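4.2 Loading the tiered counter display

Applies to clear acrylic stands with stepped shelves and vertical dividers, Cidorwood pattern. Maximum load per tier: 200 g.

1. Place the stand on a level surface. The lowest tier faces the customer.
2. Wipe the ledges with a soft, damp cloth. Do not use alcohol or glass cleaner.
3. Load the top tier first. Lay bars flat along the shelf, end to end, brand name readable from the front.
4. Stand small boxes upright on the next tier down.
5. Place round containers on the lowest tier, lid up.
6. Keep the serving tray beside the stand and leave open counter between the two.

NOTE: Dividers are fixed. For wider goods use insert 161 (Lirnau kit, sold separately).
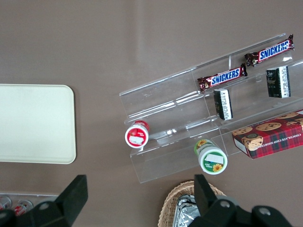
Fig. 5. Bars on the top tier, small boxes below, red-lidded container on the lowest tier. Tray at left.

CAUTION: Do not lift a loaded stand. Remove all goods, starting with the top tier, before moving it to another counter.

7. Check the ledges for cracks every July. Replace a cracked stand.

Section revised 30/01/2023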